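Bin picking with a cable-fed gripper: report on the August fault

Our project was to get a robot arm to pick mixed household objects out of a divided bin and move them from one compartment to the other. The group called the cell Skalard, after the bench it was built on. We planned a run of 400 picks without stopping. The run ended early, and most of this report deals with why.

The fault

After 40 picks the gripper stopped closing. The arm carried on through its programme, going down, coming up and placing nothing. Our software only checked that the close command had been sent — it never asked whether the fingers had moved. The arm made 12 empty cycles before one of us pressed the stop button.

Finding the cause

We first blamed the Hekell controller and lost an afternoon swapping it. The fault came back. Moving the wrist by hand with the power off, we found a signal wire that lost contact when the last joint turned past a certain angle. The cable loop was too short on that side and had been pulling on the connector.

Changes made

The loop was made longer and the joint's range was limited in software. The program now reads the finger position after each close and halts after 4 misses in a row.
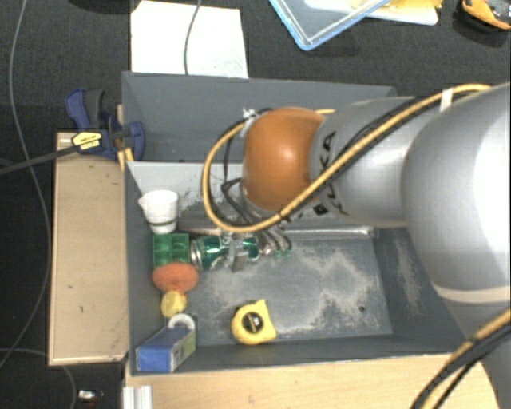 Report and photograph: Devance student group, Eren workshop

Picking over the can with the KUKA arm. The yellow and black cables run together along the upper arm, and the yellow one loops round beside the orange-brown cap.

Still to do

The full run has not been repeated. We would also like a proper strain relief at the wrist, as tape and ties can work loose.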